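Haltmont pauses gripper update after hold fault

Haltmont has paused an October software update for its Berier arm after some 671 units received a version that can open the gripper early during a power dip. Three customers reported dropped parts. There were no injuries.

The fault was traced to a timer in the hold routine, said Albertina Patrício, head of product safety.

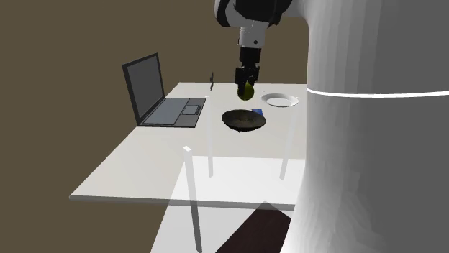 Can customers keep using an arm that has the update?

Only with light parts and with the work area closed off, until the earlier version is back on the unit.

Haltmont will send the earlier version to all affected sites at no charge. A corrected update will go out after 1,000 hours of testing. Customers should contact Crisanto Mangubat in Haltmont field support.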